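Dicas de casa: roupa, esteira e armário sem cheiro

Publicado em 19/07/2018 por Mirta Medina

Post rápido hoje, que a máquina já apitou. Muita gente pediu as dicas de verão num lugar só. Vão todas juntas, sem ordem.

Jeans primeiro. Lavar do avesso, água fria, pouco sabão. Fechar zíper e botão antes. Nada de amaciante, deixa o tecido mole e com cara de velho. Secar na sombra, pendurado pela barra e não pelo cós. Passar só se for mesmo preciso, sempre do avesso.

Mancha de gordura: talco ou amido de milho, deixa a noite toda, escova e só depois lava. Mancha de caneta: álcool num paninho, de fora pra dentro. Testa antes numa costura escondida. Já perdi uma blusa boa por pressa.
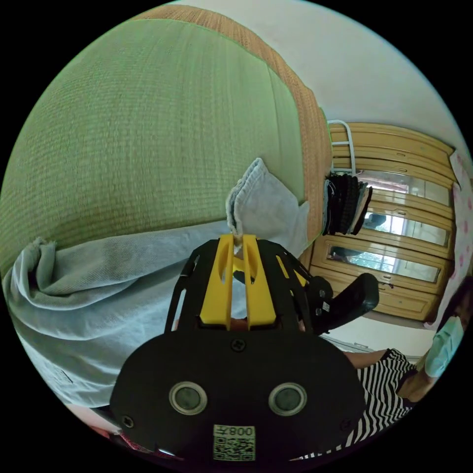

Azul-claro sobre o verde da esteira.

Esteira de palha na cama. Uso desde que a Oi-ling Lai me convenceu, e no calor não volto pro lençol. Cuidados:

Pano bem torcido, sempre no sentido da trama.
Nada de molho. Nunca.
Vinagre branco, uma colher de sopa em 700 ml de água, se pegou cheiro de suor.
Secar em pé, com vento. Sol forte resseca e a palha quebra.
Guardar enrolada, jamais dobrada. Em setembro a minha vai pro alto do armário, dentro de uma fronha velha.

Se a borda começar a desfiar, costura logo com linha encerada. Ponto pequeno. Deixou pra depois, abre tudo.

Dobrar em cima da cama é mais rápido que na mesa, pelo menos pra mim. Tudo espalhado, peças grandes primeiro, meias por último. Calça: perna sobre perna, alisa com a mão, puxa o gancho pra dentro, dobra em três. Fica em pé na gaveta. Doze calças cabem onde antes cabiam sete, contei quando arrumei a gaveta do meu marido.

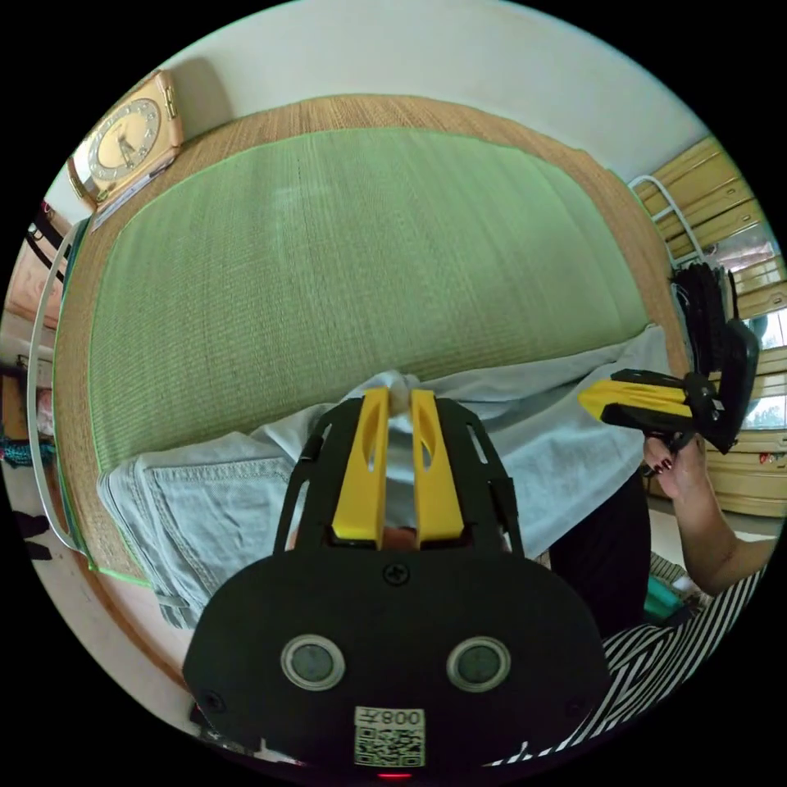
Posso guardar o jeans ainda um pouquinho úmido, se o armário for bem ventilado?
Melhor esperar. Cós e bolsos demoram mais que o resto, e é ali que o mofo começa. Mais umas horas no varal e pronto.

Armário. Esvaziar uma prateleira por vez, senão desanima. Pano com álcool, porta aberta a tarde inteira. Giz de lousa num saquinho de tule segura a umidade, trocar a cada dois meses. Cravo e folha de louro pra traça. Naftalina aqui não entra, o cheiro não sai mais.

Comprei uns cabides da Custley, pacote com 16. Finos, não escorregam. Os da Zutia eram mais baratos mas entortaram com casaco pesado, não recomento.

Toalhas. Meia xícara de vinagre no enxágue uma vez por mês. Sacudir bem antes de pendurar, faz diferença na maciez. Não encher a máquina, toalha precisa de espaço pra bater. E separar das roupas escuras, por causa dos fiapos.
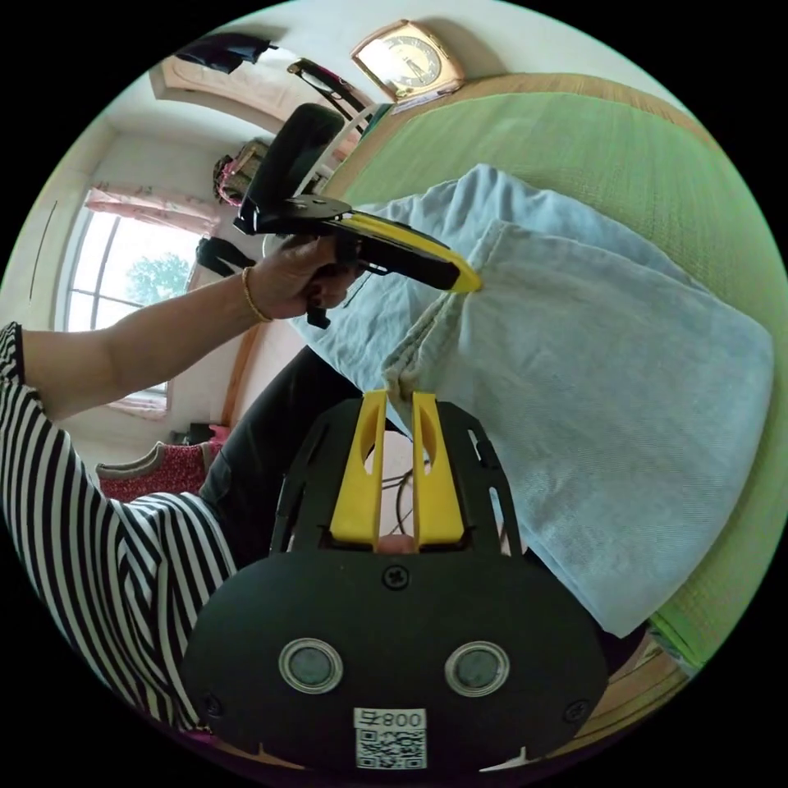
Toalha azul-clara já dobrada.

Pra empilhar: dobra no comprimento, depois em três, lado da dobra virado pra frente. As recém lavadas vão pra baixo da pilha, assim todas gastam igual.

A Wing-sze Huang escreveu perguntando do ferro. Fundo grudento: ferro morno, sal grosso num papel, passa por cima umas vezes. Depois pano úmido com ele ja frio e desligado da tomada.

Semana que vem, panelas queimadas. Quem tiver truque manda nos comentários.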